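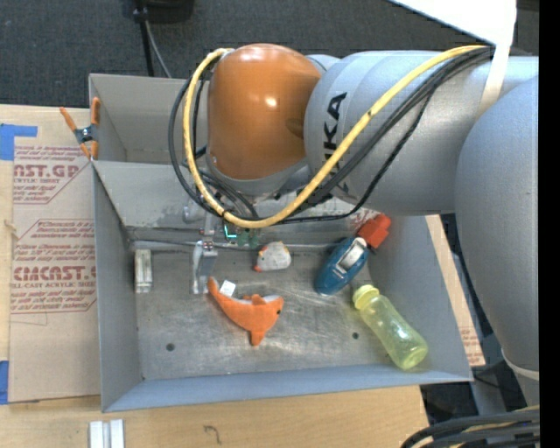

Bin number one at the Brarkham shop, with a few things still to pick up.

Hi, and welcome to Dolar! I started this company because I wanted to know if a machine could tidy up after my family, and I'm still working on it (so is the floor of my living room).

We do one thing here: we hand robots ordinary chores and write down how it goes. Toys, bottles, laundry, parts on a shop bench. Our test list has 200 chores on it and I'd trust a robot alone with 30 of them. Picking a bottle out of a bin? Most days, yes. A plush toy is harder than you'd think, all squish and no good edges! Folding a fitted sheet – please don't ask.

Hutchins is our household test list, and Bevetti is the shop-floor one, mostly sorting and loading. Last October we got through 368 tries on Bevetti and 362 on Hutchins, and I wrote up the flops along with the wins.

If you're thinking about buying a robot for your shop, or you just want to know when one will empty your dishwasher, write to me. I love those emails and I'll tell you plainly if it's too soon.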